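Stardale Film and Television Forum
Board: Interviews and Public Statements
Thread: Should actors be questioned on politics during press tours?

Damian Sowa (moderator)
Posted June 2023
Members are invited to comment on the recent Holia podcast, in which the lead of Vomell was asked at length about a trade dispute and left after seven minutes. The board's rules on courtesy apply. Please address the interview and not the actor's private life.

oranuch_s
The invitation was issued to promote a film. In my view the host departed from those terms, and the guest was entitled to leave.

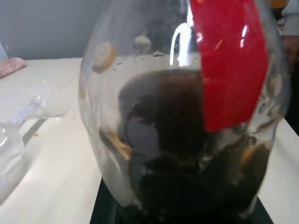
I would add that the studio's own notice listed the subjects agreed beforehand, and the dispute was not among them.

H. Heydari
I must disagree with the previous member. The actor signed a public letter on that same dispute, along with 284 others. A person who makes a public statement may reasonably be asked to defend it.

rattana_sit
Mr Heydari's point is fair as regards the letter. It does not follow that every later interview is open to the subject - a signature is a limited act.

H. Heydari
Limited, perhaps, but it was made under a well-known name, and the name was the reason the letter received notice at all.

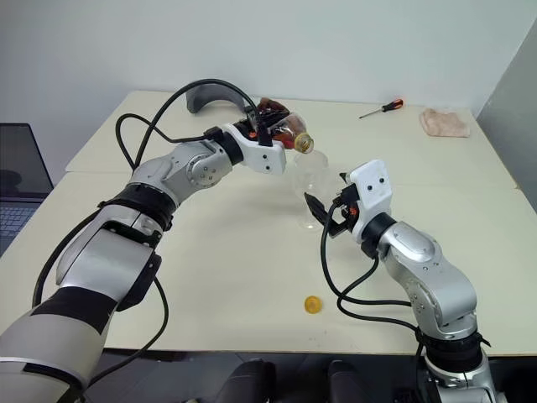 I do accept that the host's tone was poor. The question about the actor's earnings should have been withdrawn.

N. Saengthong
Has any member heard the full recording? The version on the Worku site lacks the opening, where I understand the ground rules were read out.

oranuch_s
I have. They were read out, and the host agreed to them.

H. Heydari
Then I withdraw my remark on the terms, though not on the principle.

Damian Sowa (moderator)
Two replies have been removed under rule 6. The thread remains open.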